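Quiénes somos

Bautista es una escuela de oficios de la madera. Empezamos en un local alquilado con 2 bancos de trabajo y una sierra de cinta de segunda mano, y hoy ocupamos una nave completa con taller de máquinas, taller de banco, aula de dibujo y almacén de tablero y madera maciza.

La escuela la fundó Isauro Maldonado, ebanista, después de muchos años trabajando por encargo. Le costaba encontrar aprendices que supieran leer un plano o afilar un formón, y los cursos que había entonces eran casi todos de fin de semana. El primer grupo fue de seis alumnos. Tres de ellos siguen en el oficio y uno da clase con nosotros.

Qué enseñamos

El curso principal dura un año lectivo, de septiembre a junio, con clases de lunes a jueves. Se empieza por la herramienta manual: afilado, trazado, aserrado, cepillado y ensambles básicos. En el segundo trimestre se pasa a las máquinas y en el tercero cada alumno construye un mueble propio, con su plano, su despiece y su presupuesto.

También damos cursos cortos por la tarde – chapado, torneado, acabados al aceite y a la goma laca – y en julio un intensivo de restauración de sillas. Los cursos cortos no exigen experiencia previa, salvo el de chapado, para el que pedimos haber hecho antes el de iniciación.

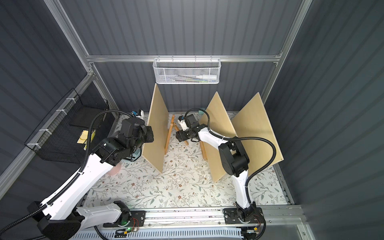

Las plazas del curso anual son 40, repartidas en cuatro grupos. No hacemos examen de ingreso. Pedimos una entrevista y una mañana de prueba en el taller de banco, para que el alumno conozca al profesor y vea si el horario le conviene.

El profesorado

Isauro Maldonado lleva el taller de banco y las clases de ensambles. Tetteh Arthur se ocupa de las máquinas y de la formación en seguridad, que es obligatoria para todos los alumnos, también para los de cursos cortos. Antes de venir a Bautista trabajó en Clavix, una carpintería de puertas y ventanas, donde fue jefe de taller. El dibujo y el despiece los imparte una arquitecta técnica, y para restauración y torneado contamos con profesores invitados que cambian según el año.

Materiales y herramienta

La matrícula incluye la madera de los ejercicios comunes. La del mueble final la paga cada alumno a precio de almacén. Trabajamos sobre todo con haya, roble y castaño, y con tablero contrachapado para plantillas, traseras y fondos de cajón. La herramienta de mano se presta durante el primer trimestre; después recomendamos que cada uno vaya comprando la suya, y damos una lista orientativa sin marcas.

Los restos aprovechables se guardan en el altillo y cualquier alumno puede usarlos. El serrín y la viruta los recoge Grelteck, una empresa de la zona que los destina a camas para ganado.

Después del curso

Desde que abrimos han terminado el curso anual 255 personas. Unas trabajan en talleres ajenos, otras han montado el suyo y bastantes vinieron por afición y siguen con otra profesión. Con Dretik, fabricante de mobiliario para bibliotecas, tenemos un acuerdo de prácticas de ocho semanas para los alumnos que lo soliciten.

Visitas

El taller se puede visitar los viernes por la mañana, con cita. Conviene traer calzado cerrado. La secretaría atiende por teléfono y por correo de lunes a viernes, de nueve a dos, y en agosto permanece cerrada.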